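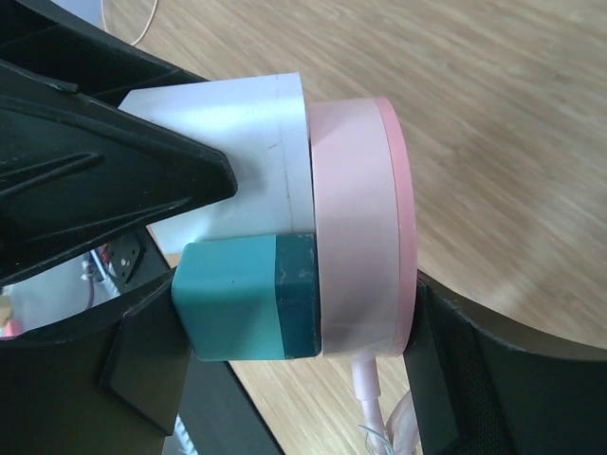 White, teal and pale pink, all over wood grain.

A few posts on painting a rented flat in Karnport.

Ask first, and get it in writing. Our landlord, Zdzisław Sikora, said yes by email the same evening. His only condition was that the ceilings stay white.

Wash the walls before anything else. Sugar soap, then plain water, then leave them overnight. I skipped this in the bedroom and the paint came away with the masking tape.

Fill the holes next. We had almost 100 in the living room, mostly from the last tenant's picture hooks. Fine filler, leave it a bit proud, sand it flat when it's hard. 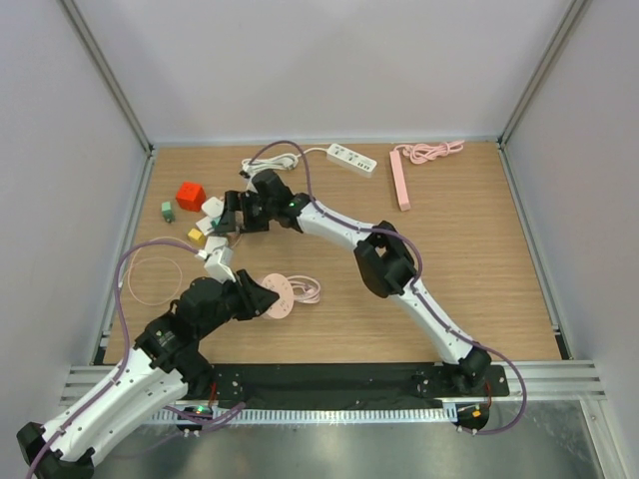 Buy tester pots and paint them on card, not on the wall. Move the card about during the day. Our first pink looked fine at noon and like a plaster by teatime. November light is not kind to pink.

We used Urkeo matt for the walls. 2 coats in the bedroom, 3 in the hallway where the old colour was a dark green. It says 4 hours between coats on the tin and I'd stick to that.

Yayra Ofori lent me her long roller pole and it saved my shoulders. Get one if you can't borrow one.

Still to do: the skirting boards, and the bit behind the radiator. Does anyone know if you can get a thin roller in there without taking it off the wall?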